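The Adhesive

The estate inventory for the house at Kakunstead was due at the end of February. Bindu Palaniappan had the workroom. Arne Ackermann had the rest of the ground floor, which was mostly chairs.

She had set up on the long white table under the window and was working from left to right. Each item got a line in the ledger: what it was, what state it was in, where it should go. The choices for the last column were keep, sell, give and discard. The lawyer at Skelmont had asked that the word "miscellaneous" not be used.

The dead man had repaired barometers. His name was Meirion Price and he had done the work for most of his life, first for a dealer and then for himself. The drawers held what was left of the trade: glass offcuts, brass screws graded by length, felt in four colors, wire. There were tubes and pens of every kind, for oil, for glue, for ink, for the white paint that goes into engraved numerals. Most of the labels had faded or rubbed away. Some of the tubes had been opened once and never again.

By two in the afternoon she had reached line 189.

"How do you enter a thing if you don't know what it is?" Arne asked from the doorway. He had a chair in each hand.

"By shape, then by size, then by what's printed on it."

"And if you can't read what's printed on it?"

"Then you say there is printing."

He took the chairs away.

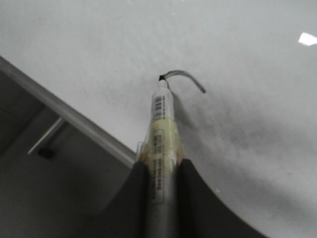 She wrote: tube or pen, slender, pale yellow label, small print, barcode, black tip. She left the contents blank. In the last column she wrote discard, and then she put the ledger down and looked at the entry for a while.

The rule for tubes was simple. A sealed tube with a known use could be sold in a lot. An opened tube could not. A tube that might be either went to discard, because the buyer in Tiltton would not take it and would send a letter saying so. She had applied the rule 26 times since the morning and it had given her no trouble.

Arne came back without the chairs.

"Yulan Li called," he said. "She has the long-case clock and the two mercury instruments. She wants to know if there are notes."

"There are notebooks. Lines 40 to 52."

"Do they say what he used?"

"In places."

She pulled the last notebook from the box and turned to the back, where Price had kept his orders. The entries were in pencil. He had written the supplier, the price and the job, and beside some of them a short remark. Too thick. Smells. Fine on brass, not on glass. On the final page he had ordered one pen of something he referred to only as "the yellow one," and the remark beside it was: for the Su barometer, when he comes.

"Who is Su?" Arne said.

"Guangming Su. Line 12. The barometer in the hall with the paper tag on it."

"I thought that was ours to sell."

"So did I."

She went and read the tag again. It had a name and a telephone number and the word "tube" with a line under it. The dial was clean. Behind the lower door the bracket that should have held the glass was loose on one side, and a small square of card had been pushed in to keep it from moving.

She came back to the table and struck out line 12 and wrote: property of G. Su, return, repair not complete. The lawyer would need a new total. The barometer had been valued at 768 and the full workroom at around 3000, so the difference was large enough that he would ask.

Then she went down to line 189. She crossed out discard. None of the four permitted words applied, and she considered "miscellaneous" and did not write it. She wrote: goes with line 12.

Arne read it over her shoulder.

"It'll be dried up by now," he said.

"That isn't a column," she said, and started on 190, a tin of screws.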